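## 5. Table clearing: working beside the arm

Read this section before your first shift with the Pakau clearing program. It replaces the sheet Obaidul Jayasinghe handed out in December.

The arm takes over the lifting of cups at the end of each sitting. Dining room staff still scrape plates, wipe down and reset. Nobody's hours change under the Udlow roster, but the order of the work does: cups go first, and the cloth comes out once the arm has parked.

### 5.1 Before you start

1. Check that the chairs on the arm's side are clear of its base.
2. Put cutlery and napkins in the tub. The program has no routine for either.
3. Stand every cup upright. A cup on its side is skipped and stays on the table.
4. Log in at the panel with your staff number and choose **Clear, cups only**.
5. Wait for the tone, then step back behind the floor line.

> **Caution:** Do not reach across the table while the arm is moving, even for something at the far end. Pause it at the panel first.

### 5.2 Rehearsing a layout

Any new table layout is run in the simulator before it is used with guests. Thân is the name of the practice room in the layout list. Hằng Lưu or Lâm Cù can set one up for you, and both shift leads are expected to sit in on at least one rehearsal.

1. Open the layout and press **Play**.
2. Watch the approach to each cup. The fingers should point straight down and enter at the rim.
3. If the hand comes in on a slant, stop the run and move the cup marker toward the arm.
4. Save under a new name. Do not overwrite layout 194, which the morning crew uses.
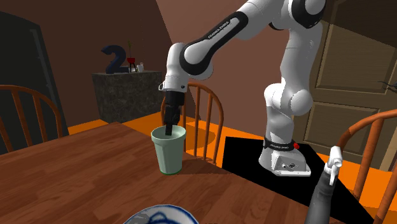 Speed in rehearsal is set separately from speed on the floor. Changing one leaves the other alone, so check the floor setting again after you save. Anything over 800 on the panel scale needs Oanh Varn's initials in the log.

### 5.3 When it stops

- **Amber light:** the arm has lost a cup. Clear that cup by hand and press **Resume**.
- **Red light:** leave the arm where it is and call Thu Vũ on extension 5. Finish the table by hand only after she has locked it out.

Note each stop in the Kostow log, including the ones you fixed yourself. Staff are not marked down for stops. The entries are used to decide which layouts go back to rehearsal.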